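Small Parts & Workbench Forum > Benches, Tables and Surfaces
Thread: White work surface, glare in the middle, what are you all using?
Page 1 of 1

Grulby
Joined: May
Posts: 17

I put a plain white top on my sorting table and I'm second-guessing it. I sort wooden blocks and counters for a toy library, mostly cubes, mostly solid colors. The old top was brown and scratched up and I kept losing the darker pieces on it. White fixed that. Red, blue and green all show up fine now.

The trouble is glare. There's a lamp right over the table and it leaves a big bright spot where I can't look for very long. The edges are fine. Anything pale that lands in the bright spot just goes away. I have a set of cream cubes that I can find by hand faster than by eye.

Things I've thought of:
Moving the lamp
Painting the top gray
A cloth over the whole thing

Budget is small. The table has to stay where it is because of the door.

----------

tinbox_marlene
Posts: 1,000

Move the lamp first. It costs nothing. If it's straight overhead, slide it to one side and lower it so the light comes across the table. Cubes throw a little shadow that way and you can see the edges, even on the white ones.

What's the finish? Gloss, satin, flat?

----------

Grulby

Satin, I think. The can is long gone. The lamp is on a hook in the ceiling so moving it means a new hole. I rent.

----------

Beat Sutter

I'd skip white altogether. I had a white top for two years and my eyes were tired every evening. Went to a medium gray and never went back. Every color you listed will show up on gray, and so will cream and white. Black too.

Flat paint, two coats, let it dry a good long time before you put anything heavy on it.

----------

flatpack_ines

Disagree with Beat on this one. Gray is fine if all your pieces are bright, but toy library stuff is worn. Old blue goes grayish, old green goes grayish. I'd keep the white and get rid of the shine. Sand it by hand with something fine, wipe it down, and put flat white over it.

Also what bulb are you running? If it's a bare clear bulb, swap it for a frosted one before you do anything else.

----------

Beat Sutter

Flat white marks up. Every cube you drag across it leaves a line, the red ones especially. I've cleaned enough of them.

----------

flatpack_ines

So wipe it. Damp cloth at the end of the day. Mine has been flat white through a couple of moves and it still looks decent.

----------

Siriwan

I run a paper top. White butcher paper off a roll, taped at the corners, changed when it gets dirty. No shine to speak of. You can write on it too, which I like. I draw boxes for each color and drop the pieces in.

The down side is that it wrinkles if you lean on it, and small stuff rolls to the wrinkles. Cubes don't care much.

----------

tinbox_marlene

Paper's a good cheap test. If Grulby puts paper down and the bright spot is still bad, then it's the lamp and no paint is going to help. If it gets better, it was the satin.

----------

Grulby

Bulb is clear. I'll get a frosted one. I like the paper idea as a test, and I have the back side of some wrapping paper I can use tonight.

One more question while I have you. Does anyone keep the finished pieces on the same table or do you move them off? I've been pushing mine to the right-hand edge as I go and by the end there's a heap there.

----------

Siriwan

Move them off. Tray on a chair. If they stay on the table they creep back in.

----------

Clundale

Been reading along. I have a white surface with the same problem, so here are my results in case they help.

I tried three lamp positions with the same top and the same bulb. Overhead was the worst. Lamp at the back, pointing toward me, was nearly as bad. Lamp on the left, low, was the best for seeing edges, but the shadows got long and the far side went dim. I ended up with the lamp on the left and a sheet of white card standing on the right to bounce some of it back. The card is the cheapest thing on the table and I'd give up the lamp shade before I gave up the card.

On color, I side with flatpack_ines. Red on white is about as easy as it gets. Even over at the side of the table I'll catch a red cube without looking for it.
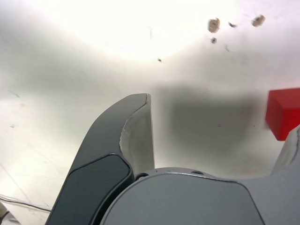
The pale pieces are still the hard part. For those I put down a square of dark felt, a little bigger than a dinner plate, and sort them on that. It stays rolled up on the shelf the rest of the time. So you can have both — white for most of it and a dark patch for the few that need it. I don't see why the whole table has to be one color.

To Grulby's other question, I keep the finished ones off the table as well. Shallow box lids work. I don't like deep bins because you can't see what's at the bottom.

----------

Beat Sutter

The felt is a fair answer. I'd still rather have one surface and not think about it, but if you're renting and don't want to paint, fine.

Watch the lint, though. Felt sheds on unfinished wood.

----------

Clundale

It does shed some. I go over it with tape now and then.

----------

flatpack_ines

A dark placemat would do the same job with no lint. The thrift store usually has a stack of them.

----------

Grulby

Update. Paper is down and the frosted bulb is in. I did them both at once, sorry Marlene, so I can't say which one helped more. The bright spot is still there but it's softer and I can look at it. Cream cubes are better, not good. I found a navy placemat in the kitchen drawer and I'm going to use that for the pale set.

Not painting anything for now. Box lids are a yes.

----------

tinbox_marlene

Take the paper off for one evening and you'll have your answer about the bulb.

----------

Flelomow

Does the paper tape pull the finish up when you change it? I have a satin top too and it's a nice one, I don't want to wreck it.

----------

Siriwan

Painter's tape, and run it over the edge so it sticks to the underside. I had 15 sheets through here over the winter and the top is fine. Don't leave the same tape on for months.

----------

Flelomow

Thanks, will do that.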